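Handout 4: Reading surfaces – wood, plastic and film
Materials for Packaging and Display, spring term
Issued 2025-04-15

Before next week's practical, read section 2 of the course reader and bring your sample sheet from February. The test counts for 76 marks, and late sheets go in the Rustad tray.

4.1 Grain
How a board is cut from the log decides its pattern. When the saw passes through the growth rings at a shallow angle, the face shows arches, often called cathedral grain. Cut at a steep angle, the same log gives straight, close lines. Arched boards tend to cup more as they dry, so check them flat before gluing.
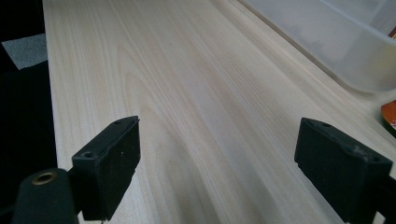
Fig. 1. Arched grain on a pale board.

4.2 Flexible and rigid packs
A pouch uses little material and takes print over its whole face. It gives poor protection against crushing. A rigid box stacks well but takes up the same room empty as full – a real cost in transport. In the Ullholm exercise you will compare the two for a load of 467 units.

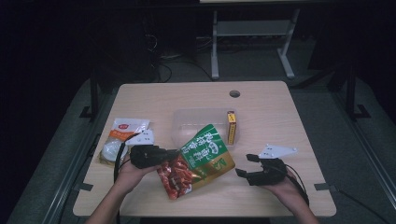 Fig. 2. Printed pouch and clear plastic container.

4.3 Clear film
Film keeps out dust and shows whether a pack has been opened. Its main fault is glare. Under a strong lamp small print can be lost, so judge a label with the wrap on, from several angles.
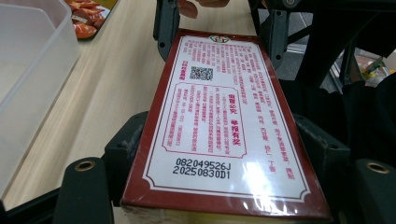
Codes need the same care. Leave a plain margin on all sides and keep them off folds and seams. The Folix sheet lists test distances of up to 137 cm.

For the practical
Read the Gridis notes on adhesives.
Write down the light source used for each sample.
Answers to 4.2 go on one side of A4.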